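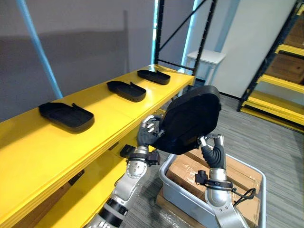 2 min read

Muredska cordless clipper

I've been cutting hair out of the same two-chair shop for 15 years, and I've gone through more clippers than I'd like to admit. The Muredska is the first one I've liked enough to stock and sell on to customers, so if you've been asking me at the chair what I'm using, it's this one!

It's light. My wrist used to be sore by closing time (fades will do that to you) and it's been a lot better since I swapped over in June. The blade is steel and comes off with two screws, and the taper lever has a proper click to it, so you know where you are without looking. It's quieter than my old Vidau too - handy with little kids who hate the buzzing near their ears.

A couple of grumbles. The guards feel a bit flimsy, and I've already snapped the number three. Mekdes Assefa on the second chair uses her old Gelby guards on it and they fit fine, so if you've got a set in the drawer, hang on to them. The colour is also a strange sort of grey-green that grew on me, but you may not love it.

What's in the box
Clipper, charging stand, cleaning brush, small bottle of oil, eight guards

Battery: 2,000 mAh
Cord: 2 metres, and you can cut while it's plugged in
Warranty: two years, handled through us

Oil the blade after every few cuts. I keep spare blades behind the counter - ask for me or Mekdes, or send a message through the contact page and we'll put one aside for you.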